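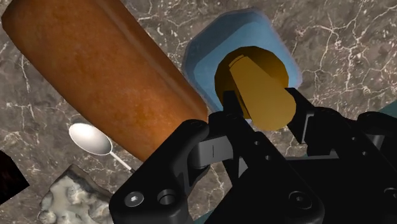
How often do households reseal a stone worktop?
Less often than their installers advise. Of the 368 owners who had been told to reseal every year, 43 had done so in the year before the survey.

4. Care of stone worktops in the home

4.1 Cleaning and sealing

The survey was answered by 701 households in Narnedetti and Sullar, all of which had lived with the same worktop for at least two years. Respondents were asked what they used for daily wiping, what they used on stains, and whether the surface had ever been sealed after it was fitted.

Washing-up liquid in warm water was the most common choice for daily wiping in both towns. Vinegar came second in Sullar, where the tap water is hard and many people keep a bottle by the sink for the kettle. Several of them had gone on using it on the worktop after dull patches appeared, and put the patches down to wear. Marble and limestone are etched by weak acids. Granite mostly is not, but few respondents could say with confidence which stone they had. The words "marble" and "marbled" were used for almost anything with veins in it, including laminate, and we therefore coded the material from the purchase papers where these had been kept. Pattern alone was not accepted as evidence (Figure 3).

Figure 3. Grey marbled countertop in a kitchen and dining interior. Computer rendering.

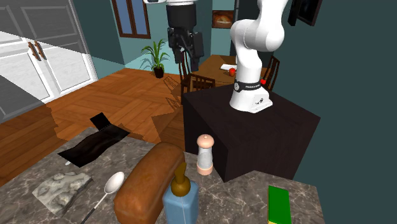 4.2 Advice given at the time of fitting

We spoke to fitters at 16 firms. Most hand over a printed care sheet on the day of fitting. Norðdahl also sends a reminder by post each August, and its customers were more likely to know the name of their sealant. They were no more likely to have bought any.

Care sheets differed in what they meant by sealing. The Vedideck sheet treats it as a job for the owner, with a cloth and half an hour's drying time. Others describe it as a service visit and give no instructions at all. Owners with the second kind of sheet often believed that the work had been done once and would last.
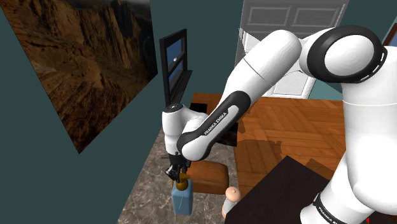 Volker Rathjen

The interviews also raised the matter of heat. Owners tended to trust stone with hot pans more than the fitters did, and the fitters were mainly worried about the joints, where resin can soften and discolour. Cracks near the hob cut-out were mentioned by both groups. We did not inspect any of these, and the replies are reported in Section 5 as they were given.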